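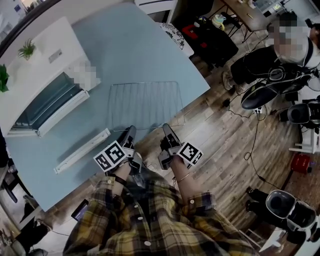 Do small appliances need an app to go with them? I have yet to meet one that does, and I have been looking since April.

My neighbors in Stistville disagree. The Fonex store out on the highway now gives its whole front wall to kettles, toasters and coffee makers that want your email address before they will heat anything. The pitch is that you save time. I timed my morning with the Fonex kettle for 13 days and the best I could do was break even, and that leaves out the evening it spent updating itself.

Then there is the price. The plain kettle costs 29 dollars. The one that talks to your phone costs 96, and the company promises to keep the app going for just 2 years. After that you own a kettle with a button that may or may not work — the manual is vague on this point.

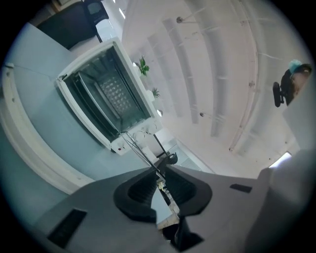

A reader in Estier wrote to say that I am being unfair, that her hands hurt in the mornings and starting the coffee from bed is worth every cent. Fair enough. I would still like her to be able to do it with a five-dollar timer, the kind that never asks for a password.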